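How to Record Your First Set of Hand-Held Gripper Demos

Brukuvitz Student Robotics Club – Summer Project Guides, Part 3
Posted June 17, 2022

If you joined the summer project, you are going to spend a lot of hours with a gripper in each hand, and I promise it is more fun than it sounds! This guide covers a first tidy-up session: picking up household things from a table and putting them in a box. You can do it at home, on any table you like. Please read Part 2 first if you haven't paired your grippers yet.

What you need

A pair of hand-held grippers, charged. A table with room to stand in front of it. An open cardboard box. Five or six things to pick up, at least two of them soft (a plush toy, a knitted hat, a dish towel). The session sheet from the club folder and a pencil.

Before you start

Wipe the lenses with the cloth in the case, then wipe the finger pads too. Lint builds up on the pads very fast when you work with knits.

Open and close each gripper all the way, slowly, and watch the opening value on your laptop. It should read 0 closed and climb to 900 fully open. If it stops at 500 or so and jumps, the trigger spring has slipped off its peg and you need to do step 4 of Part 2 again. Don't record with a jumping trigger. We threw out a whole evening of my clips that way last summer and I am still a little sore about it.

Leave your room the way it normally is. New members always want to clear everything away, and Waltraud Gerlach, who runs our training side, keeps asking them not to. A policy that has only ever seen bare white tables gets lost the moment it meets a real one.

Doing a pick

1. Start with both grippers open and held over the front edge of the table. Wait one breath, then press record.

2. Move in at a steady speed. Slower than you would with your fingers, faster than you think a robot moves.

3. Come down over the item with the fingers open wide. For soft things, aim for a fold or a ridge and skip the flat part. Flat fabric slides out from under the pads and you end up chasing it across the table.

4. Squeeze until the fabric bunches between the pads, then stop squeezing. Many people keep going and their hand gets tired by the tenth clip.
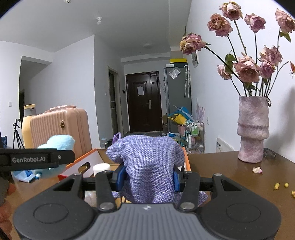
5. Lift straight up before you go sideways. Loose fabric drags, and it loves to take small things with it – caps, wrappers, the pencil you were going to write with.

6. Keep the other gripper nearby but out of the way. It can hold the box steady if the box wants to tip.

7. Lower the item into the box, open the fingers fully, come back up and stop the recording.

That's one clip! Mix up the items and turn them around between clips so you never do the same pick twice in a row.

If you drop something

Keep recording and pick it up again. Detlef Stüber trained our first fabric policy with and without the fumbled clips, and the version with the fumbles recovered much better. Just mark an F on the sheet. Only delete a clip if the item leaves the table altogether.

Uploading

Plug in both grippers, open Retari and choose your name. Check that left and right match up before you press send (play any clip and look at which hand moves first). Folders go up overnight, so leave the laptop lid open.

Last year's team finished with 1,120 clips, and I would love to beat that before the July demo day. Bring your session sheets to the next meeting and we'll replay the best ones on the big screen.

More in Summer Project Guides
Part 1: Choosing a Task You Won't Get Bored With
Part 2: Pairing and Calibrating Your Grippers
Part 4: Two-Handed Folding
Demo Day Notes: The Kettler Table

Contact the club | © 2022 Brukuvitz Student Robotics Club | Back to top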